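**新闻稿 / 可即刻发布**

**Werkport 学生机械臂挑战赛开放报名,今年先过仿真关,再上真机**

Werkport 青少年工坊今天宣布,新一届学生机械臂挑战赛七月开赛,报名通道已经打开。面向初中、高中和职校在校生,三到五人一队,允许跨校组队,不收报名费。

先说结果。上一届收到 107 支队伍报名,参赛学生 296 名,最后进决赛的队伍里超过一半是第一次参加。今年赛制改动比较大,老队员也请把规则重新看一遍,不要拿去年的文件来准备。

**改了什么**

最大的变化:仿真环节从“可选练习”变成正式一轮,计分。所有队伍先在同一个虚拟房间里完成任务,成绩达标再进入现场轮。往年直接上真机,排队时间长,有的队伍一下午只轮到一次,调参数基本靠猜。学校反馈里这一条提得最多。

仿真环境由 Londarer 提供,赛期内向参赛学生免费开放,普通教室电脑可以运行,不要求独立显卡。安装包和中文说明在报名确认之后发到领队邮箱。邮件没收到先翻垃圾箱,再联系我们。

现场轮设在 Toletti 活动中心一层。场地去年用过,今年桌位重新排,观众通道挪到另一侧。

**赛制**

- 第一轮:仿真。每队提交一份控制程序,由系统统一运行,取 3 次运行里的中间成绩。
- 第二轮:现场。每队 90 分钟,包括接线、校准、试运行和正式计分。时间怎么分配队伍自己定,到点停。
- 第三轮:答辩。讲清楚程序为什么这样写,失败的那几次是怎么回事。评委会随机指定一名队员回答。

三轮分数按四比四比二合计。第一轮的门槛分数会在开赛前一周公布,公布后不再调整。

任务内容也提前透露一部分:抓取、移动、按指定朝向放下。物体的形状和摆放位置当天抽签,所以写死坐标的程序多半过不了。上届有一支队伍把所有位置都背进了代码,练习时满分,决赛桌子换了一张,全部抓空。他们今年又报名了,领队老师说这回从坐标系开始重新学。

**关于编程语言**

Python 和图形化积木都可以,二者不分组。评分看动作完成度、用时和碰撞次数,代码长短不计分。可以用开源库,要在说明文档里列出来。可以参考别队公开的代码,同样要列。没列的查到扣分,情节严重取消成绩。

说明文档不超过两页。不用写得像论文,能让另一队看懂就够了。上届有人交了四十多页,评委确实看完了,但请不要再这样做。

**给老师和社团的支持**

没有机械臂的学校也能参加。第一轮完全不需要硬件。进入第二轮的队伍由主办方统一提供设备,自带设备不进场。往届有学校担心“没有实验室,报了也白报”,这种情况今年应该会少很多。

Alexiou 负责教师培训部分,共四次线上课,每次晚上七点开始,讲完答疑。内容依次是:坐标系和关节角;逆运动学,只讲够用的部分;夹爪控制和常见碰撞;怎么带学生读日志。课程有回放,社团学生想旁听也可以,不占教师名额。

另外准备了一套起步练习,从让手臂动起来开始,到能稳定地停在桌面上方指定高度为止。没有基础的队伍建议留出三周。有基础的可以直接跳到后半部分,但是校准那一节别跳,每年都有队伍在这上面丢分。 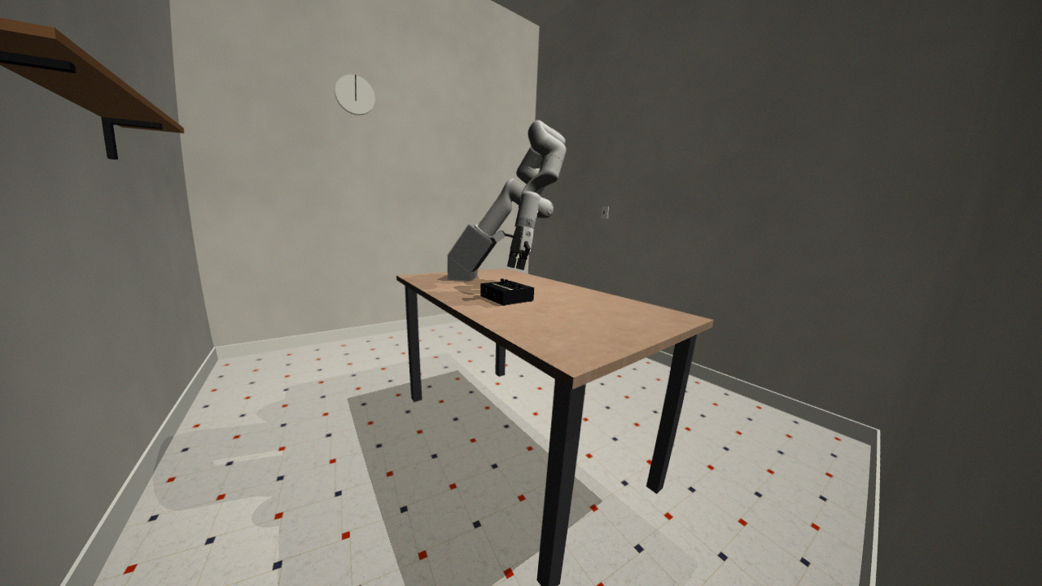

练习按周更新,旧的不下架。每个练习带一个自测脚本,跑通会给出分数,和正式评分用的是同一套标准,只是任务简单一些。分数不上传,主办方看不到,放心试错。

**安全规定**

第二轮现场,以下几条没有商量余地:

1. 手臂通电后,队员的手不得进入桌面工作区。
2. 急停按钮旁边必须一直有人,不可以兼任别的工作。
3. 长发扎起,手链、挂绳、耳机线取下。
4. 调速度先从低档开始,裁判同意后再往上加。

违反一次口头提醒,第二次暂停计时以外再扣分,第三次离场。领队老师不进操作区,在区外观看。

**奖项**

设总分奖、仿真单项奖、最佳文档奖和新队奖。新队奖只给全员首次参赛的队伍。奖品以器材和课程为主,没有现金。所有完成第一轮的队员都有参赛证书,电子版,需要纸质盖章版的学校请在报名表最后一栏注明,事后补办比较慢。

**怎么报名**

由领队老师在 Werkport 网站填写报名表,一队一份。同一所学校不限队数,但一名学生只能在一支队伍里。队名定了以后不能改,请和学生商量好在填。队员可以在第一轮提交前更换一次。

需要准备的材料:学校或社团名称、领队联系方式、队员名单和年级、未成年队员的家长同意书。同意书模板在报名页下方,签字扫描或者拍照都行,看得清楚就可以。

报名截止后两个工作日内发确认邮件,附队伍编号。之后所有提交都要用到这个编号,请保存好。

**媒体采访**

现场轮对媒体开放,需要提前登记。拍摄请站在观众通道一侧,不要使用闪光灯。采访未成年选手必须先征得领队同意并有家长书面许可。答辩轮不对外开放,结束后会安排一段集体采访时间,具体几点随赛程表一起通知。

仿真轮的运行录像可以向我们索取,使用时请注明来源为 Werkport 学生机械臂挑战赛。

**关于 Werkport**

Werkport 青少年工坊为中学和职校的科技社团提供课程、场地和比赛组织,项目包括机械臂、小型移动机器人和基础电子制作。工坊平时下午开放,社团集体来访要预约。

**联系方式**

媒体及合作事宜:Werkport 新闻组
参赛咨询:请通过报名页留言,工作时间当天回复,赛前一周咨询量大,可能会晚一点,请见凉。

(完)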